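Can a machine do my chores yet? (Kitchen and workshop tips)

I get asked this a lot, mostly by people standing in front of a full sink. My answer for October is: the flat stuff, yes, and the rest, keep your rubber gloves.

Floors are easy now. Pick up cords and socks first, empty the bin every run, and snip the hair off the roller with a seam ripper – so much better than scissors! Windows are so-so. I still do the corners by hand with a splash of vinegar.

Picking things up is where it gets slow. My friend Sum-yee Tu tests grippers for Karndale and she says a folded dish towel can take 40 tries (my kids are about the same). Hard things with square sides go best, so if you ever want help from a machine, put your spices in square jars. It's a good tip anyway, they pack tighter.

Stone is its own headache, for us and for them. A polished, veiny surface and a bumpy cobble wall need completely different handling.

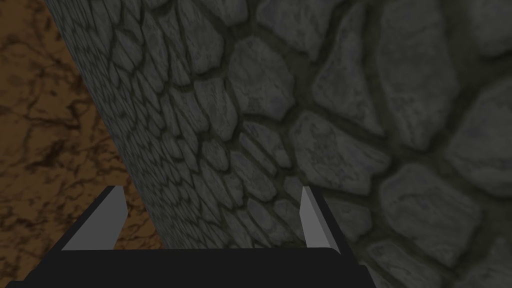 For the polished kind I use warm water, one drop of dish soap and a soft cloth, and never vinegar, it etches marble. For cobbles, get a stiff nylon brush and work along the joints, top to bottom, then rinse. Leave the wire brush in the shed – it scratches and the bits rust.

Next time I'll get into sanding blocks, and which grit to buy if you only want to buy one (200, for me).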